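Keeping Order in a Small Kitchen and a Workroom: What Works for Me

By Defne Dursun

My mother kept the whole household in two cupboards and one drawer, and she always knew where the string was. I have more cupboards than she had and for many years I never knew where the string was. These tips come from the time since I moved to Tamdale, where my kitchen and my small workroom share one wall and, to be truthful, many of the same tools.

Start with the drawers

Most people begin with the big cupboard. I advise to begin with one shallow drawer, the one that you open most often. Take everything out and put it on a towel. Wipe the drawer with warm water and a little vinegar, and let it dry with the front open. Put back only what you used during the last month. The rest goes into a paper bag with the month written on it. My last bag says October. If you don't open the bag before the season changes, give it away.

Shallow drawers are for flat things: spoons, peelers, scissors, tape, pencils. Deep drawers are for pans and for things with a handle. When a shallow drawer does not close well, it is usually too full and the runner is innocent. But if it is stiff also when empty, rub a candle stub along the wooden runner. For metal runners, take out the dust with an old toothbrush first and after this use one drop of sewing machine oil on each side. Not cooking oil! It becomes sticky like glue after some weeks.

Tall doors are good for brooms, trays and the ironing board. I hang a cloth bag inside such a door for the other bags. 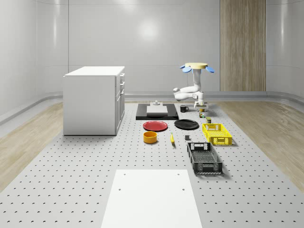
White cabinet with shallow drawers at the top and a taller door lower down.

Loose handles

A small metal handle that turns in your hand needs one minute of work. Open the door, hold the handle straight and tighten the screw from the inside. If the screw only turns and does not catch, the usual advice is a longer screw. I prefer to put a thin drop of clear nail polish on the thread, wait until it is tacky, and screw it in again. In my kitchen this has held for 2 years on the door that my nephew pulls with all his weight.

White countertops

White surfaces show tea, turmeric and beet at once. Do not scrub with the rough side of the sponge, because it makes small scratches and the next stain goes into them. Make a paste from baking soda and a little water, leave it on the stain for the time of one coffee, and wipe with a soft cloth. For turmeric you may need to do it again the next day. Sunlight helps also, if your counter is near a window. On natural stone don't use vinegar or lemon, they eat the polish.

Wood-grain floors

I do not know a better tool for this kind of floor than a well squeezed mop. The cloth should be damp, and when you pass with it the floor should dry before you come back with the second bucket. Go along the grain, so that the streaks, if there are any, will hide in the pattern. In the corners where the floor meets the molding, the dust makes a gray line. I take it out with a dry paintbrush before I mop. Wet dust in a corner is double work.

My recipe for the bucket is 200 ml of white vinegar in five liters of water, but only for tile. For wood use plain water with a few drops of mild soap.

Boards with holes

When my neighbor Mr. Farahani closed his repair shop, he gave me a big pegboard and I was so happy that I put up everything the same evening. This was a mistake. After one week I had moved each hook at least three times. Better is to lay the board flat on a table and place the tools on it as if it is already on the wall. Leave it like this for a few days. You will see which tools you reach for, and these should hang at the height of your elbow.

To clean the holes, use the narrow nozzle of the vacuum cleaner and then a dry bottle brush. Don't spray water on a hardboard pegboard – it swells around the holes, and then the hooks sit crooked.

Crates for the things which roll

Onions, balls of yarn, spray cans, small squash from the garden: all these want to roll away. I keep them in plastic crates with an open floor. The air goes through, the soil falls out, and you can rinse the crate in the shower. For onions and potatoes take two separate crates, as they spoil faster together. Put a sheet of newspaper under the crate if the shelf is white.

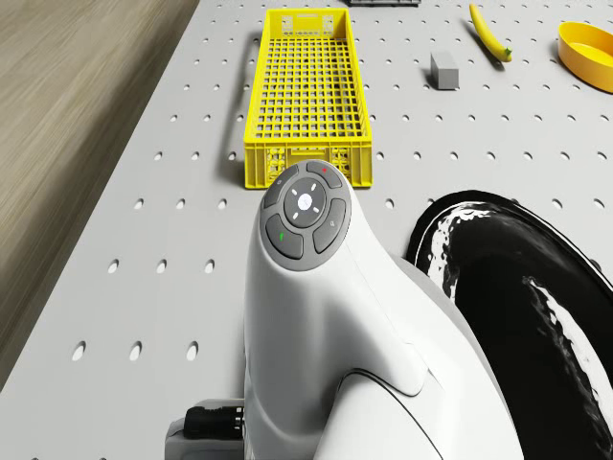
Yellow plastic crate with an open-grid floor and slotted sides.

Choose one color for one purpose. In our house yellow is for the kitchen and green is for the garden, and even my husband, who does not read labels, brings the right one. Before you buy, measure the shelf and also the door opening. I once bought three fine crates at the Pino market which fitted on the shelf perfectly but could not pass the door hinge. They live in the cellar now.

Crates become greasy in the corners of the grid. Soak them in hot water with dish soap for half an hour and use a stiff brush from both sides. Let them dry upside down, leaning on something.

A question from a reader

Ukia wrote to ask how to remove the price sticker from plastic without leaving the gray sticky mark. Warm the sticker with a hair dryer, on the low setting, and lift one corner with your fingernail. What remains, rub with a little cooking oil, wait ten minutes, then wash with soap. Try it first on the underside, some soft plastics become dull.

Next time I will write about jars and their lids, and how to get the smell of pickles out of them.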